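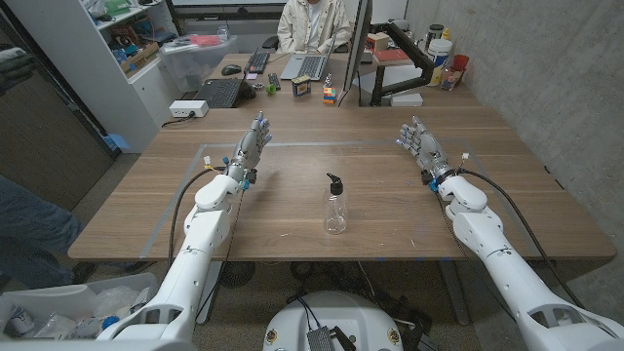 Photo: Fenna Verbruggen / Prellville Children's Museum of Everyday Things

How Does a Pump Bottle Work?

A pump bottle is one of the most common machines in a home. Many families keep one beside the kitchen sink, and schools often have one in each washroom. The bottle in the photograph is made of clear plastic and has a black pump on top. It stands on a wooden table, inside a rectangle marked with tape.

People do not always think of a pump bottle as a machine, but it has moving parts and it does a job. It lifts liquid from the bottom of a bottle to the top, against the pull of gravity.

The parts of a pump

The part you press is called the head. It has a short spout where the liquid comes out. Under the head is a small chamber, which is a hollow space like a tiny room. Inside the chamber are a spring and a piston. A piston is a plug that slides up and down. A long, thin straw called the dip tube hangs from the chamber and reaches almost to the bottom of the bottle.

Most pumps also have 2 valves. A valve is a door that lets liquid go one way and then closes behind it. In many pumps, the lower valve is a little ball that sits in a cup-shaped hole.

What happens when you press

When you press the head, the piston slides down and the chamber becomes smaller. The liquid inside is squeezed. It cannot go back down the tube, as the ball is blocking the hole, so it travels up and out of the spout.

When you let go, the spring pushes the piston up again. Now the chamber is larger, and the pressure inside it drops. The air in the bottle presses on the liquid and pushes it up the dip tube. The ball lifts, the chamber fills, and the pump is ready for the next press.

Why is the first press empty?

A new pump has only air in its chamber. Several presses may be needed to move the air out and bring the liquid up. This is called priming the pump. Thick liquids, such as hand lotion, climb more slowly than thin ones.

Try it yourself

Ask an adult for a clean, empty pump bottle. Fill it halfway with water and place it in the sink. Press slowly and count how many presses it takes before water comes out. Then collect the water from 40 presses in a measuring cup and write down the amount. Repeat the test with short, quick presses – is the amount the same?

One school group visiting the museum in July, led by Teemu Harju, needed 129 presses to fill its jar. Your own result will depend on the size of your pump and the size of your jar.

Words to know

Chamber: a hollow space inside a machine.
Dip tube: the straw that carries liquid up from the bottom of the bottle.
Piston: a plug that slides up and down.
Valve: a door that lets liquid pass in one direction.

Text: Roel Verhoeven. Reviewed by Wim Dierckx, Education Department.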